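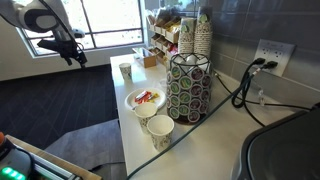
How to keep a snack counter tidy in a shared kitchen

In our office in Zurkwood we have a long white counter in the kitchen corner, and for a long time it was the place where everything was left. Biscuits, half-open bags, chargers, post. I have now looked after it since January, and I would like to write down the method, because colleagues from our Flistard office have asked me for it.

What you need

A tiered organiser with compartments. Light wood or strong cardboard are both fine.
One small open cardboard box.
A soft cloth and washing-up liquid.
A few cable ties of the kind which can be opened again.

Step 1. Empty the counter

Take everything off, also the things at the back against the tiles. Put the food on a table and look at the dates. Packets which are open and have no owner go in the bin. I ask one time in the morning, and then I throw.

Step 2. Clean the surface and the tiles

Wipe the counter with warm water and a little washing-up liquid, then dry it. Dark grey tiles are beautiful, but when the daylight comes from the side they show each drop. Dry them with a second cloth, from the top to the bottom. For the light lines between the tiles I use an old toothbrush. Please keep the wet cloth away from the sockets.

Step 3. Arrange the cords

Our sockets are on the tiled wall, so the cords hang down and then lie along the back of the counter. If a cord is too long, make a wide loop and close it with a cable tie, but do not pull it tight. Unplug it before you do this. The loop should lie at the back, where no cup will stand on it.

Step 4. Place the organiser

Put it at the back of the counter, at the end where people do not prepare food. With us this is the end near the window. One warning: chocolate does not like the sun. In summer I buy biscuits and nuts, and the chocolate waits in the cupboard until autumn.

Step 5. Fill the compartments

Give each kind of snack its own compartment, and turn the packets so that the name can be read. Older packets go to the front. Do not fill to the top, or the packets fall out when somebody takes one. An order of 72 small packets lasts us 2 weeks. What does not fit stays in the delivery carton in the cupboard.

Step 6. Use the small box

The open box stands just in front of the organiser. It is for single things which have no place yet. I empty it every Friday, and I do this also when there is only one thing in it.

After this, the counter needs four minutes in the evening: wipe, turn the packets, look in the box.

Last changed: July 22, 2023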